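Chapter 4
Can a Machine Do the Chores Yet?

Pick a chore you did this morning. Maybe you wiped a counter, matched up some socks, or put the lid back on a jar. Now try to write down everything your hands did, in order, so that somebody who had never owned a pair of hands could follow it. Most students give up somewhere before the lid is on, and that is a wonderful place to start this chapter!

Machines have been terrific at heavy, repeated work for a long time. The cannery at Paterson, which we visited in Chapter 3, put in its first automatic labeling line in 1936, and the line ran for decades with very few changes. Every can came down the belt standing the same way, the same distance from the one before it. A kitchen table is a much wilder place. Things lie wherever the last person dropped them, and tomorrow they will lie somewhere else.

So researchers begin small. Clear off a table, set out a few simple objects, and ask for one thing to be picked up and moved.
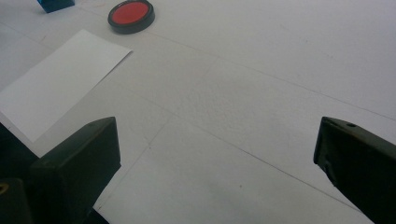 Figure 4.1 Open gripper fingers over a tabletop with a sheet of paper, a red disc and a blue block.

A flat object sounds easy until you think about what fingers do with it. When you pick up a coin, you might slide it to the edge of the table, or catch the rim with a nail and tip it up (try it now, slowly, and watch your thumb). A gripper has to come in low, at a good angle, and squeeze just enough. At the Cusent workshop, whose sorting project we follow through this chapter, the class list of "simple" household tasks ran to 107 entries, and more than half of them called for two hands working together. One hand steadies, the other turns. One holds the bag open, the other fills it.

Two-handed work is where things get really interesting, and where shop floors and kitchens start to look alike. Packing a box of parts at a plant like Ikari and packing a school lunch ask for many of the same moves.

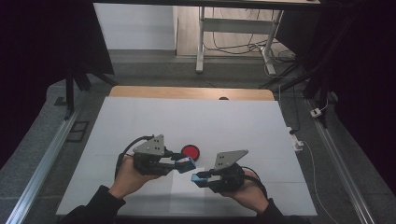 Pakora, writing to us after reading a draft of this chapter, was not convinced: I'd be careful with the word "yet." My dishwasher already does a chore, and it has no fingers at all. Why should the machine copy me, when we could change the job to suit the machine?

It's a fair challenge, and you should keep it in mind as you read. Section 4.1 looks at grasping, from coins to wet plates. Section 4.2 takes up two-handed tasks, and Section 4.3 returns to the dishwasher.

Before you go on: choose one chore at home and do it with mittens on. Note the first moment you get stuck, and bring your notes to class on Wednesday.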